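2025-02-06
Notebook, finishing bench

Glue again. I had promised myself a week off from hide glue and lasted until I opened the Henlow drawer front and found the veneer had let go along the bottom edge, in a long smug blister. So the week is cancelled and this entry is about glue.

Background for anyone reading over my shoulder. The Henlow piece is the small bureau that came in before the new year with one foot missing and a great deal of confidence. Walnut veneer on pine, old glue gone to powder wherever the sun had been at it. We relaid the drawer fronts in January with the Stellberg pearl glue. Three of them have behaved. The top one has not, and naturally the top one is the one everybody looks at.

Theories, in order of how much I would like them to be true:

The glue was a bad bag. Would be lovely. Can't be, as the other three drawers came out of the same pot.

The workshop was too cold. Possible. I remember seeing my breath that morning, and I remember deciding it was fine.

I was slow with the hammer. Likely. The top drawer was the last one done, the pot had been sitting, and I was thinking about lunch.

Test plan, such as it is. Scrap pine, planed and toothed, offcuts of the same walnut. Two glues: the Stellberg pearls and the liquid stuff from Stekico that comes ready to use and makes me feel I am cheating. One board warmed beforehand, one board straight off the rack in whatever temperature the shed has chosen for the day. Same hammer, same hands, no lunch.

Pearls soaked overnight in cold water, then brought up slowly in the pot. I weighed out 40 g, which always looks like nothing in the pan and then swells up into something you could lose a spoon in. The smell is as advertised. Colleagues who say they don't mind it are being kind or have colds.

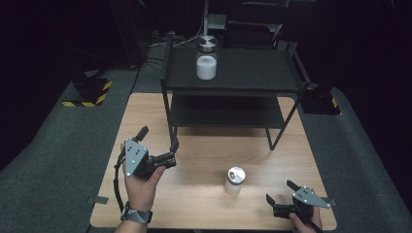
Warm board first. Glue on, veneer down, hammer from the middle outwards, a thin line of squeeze-out along both edges the way the books like it. Tapped it over with a fingernail afterwards and it sounded solid everywhere. The pearls also gave me a decent grab on the cold board for the first half, and then you could feel it turning to jelly under the hammer, and from there I was mostly ironing a corpse. Went back over it with a damp cloth and the real iron, which rescued the middle. The far end still sounds hollow. It sounds exactly like the top Henlow drawer, in fact, so I suppose I have my answer and it is theory three with theory two holding its coat.

The Stekico didn't care about the cold at all. It sat there being workable for as long as I wanted and long after I had stopped wanting. The trouble comes at the other end: the veneer skated about, and I had to tape it and put a caul on, and now that board is tied up in clamps until tomorrow. Fine for someone with more clamps. I have 8 good ones and the Faulkner chair has most of them.

On the Faulkner chair, while I am confessing: the back leg is holding, the stretcher is not, and I'm not going to write about the stretcher today.

Notes for the real job:

Warm the drawer front before anything else. On the radiator, on a batten, not touching.
Fresh pot. Nothing that has been sitting since the morning.
Top drawer gets done first this time.
Slit the blister along the grain with the thin knife, work the old powder out, warm water on a brush, let it dry properly before any new glue goes in.
Iron on low with brown paper under it. The last time I skipped the brown paper I spent an afternoon matching shellac.

Toothing iron needs sharpening, it is more of a rumour than an edge. Ordered another 500 g of pearls, and wrote the date on the old bag so that we can argue about it later with evidence.

The cold test board is on the windowsill with CHALK MARKS where it sounds hollow. Please don't use it as a tea tray. The last test board had a ring on it by three o'clock and I never did find out what the glue was doing under there.

To do tomorrow: clamps off the Stekico board, tap test, then saw both boards across the middle and look at the line.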